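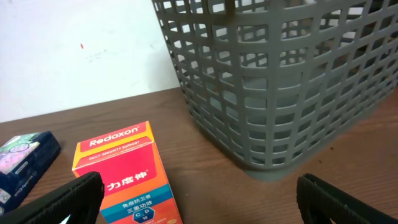 Thank you all for the kind replies about the pantry baskets, and sorry I've been so slow (October was the last time I sat down and read the list properly!). I've been sorting the medicine and vitamin shelf all week, and I'm now firmly on the side of the open lattice kind. A gray plastic one like mine goes with everything, and a bright box such as the red Redoxon should be easy to spot through those little openings, even from across the kitchen. I do stand the boxes upright with the name facing out, a habit I got from my mother.

On Dec 23, 2025, Reinaldo Lopes wrote:
> Does anyone keep vitamins in an open basket? I bought 2 of the
> lidded Dukeck bins and I can never remember what is in them.
> Also, do you leave things in their boxes or take them out?

Reinaldo, I leave everything boxed, mostly so I can still find the date. Keep your bins for the bandages and such, and try a basket for whatever you reach for every morning. Mine stays on the table until I've cleared a shelf, and that may take me a while yet.

Warm wishes to you all, and to everyone over in Gosselin!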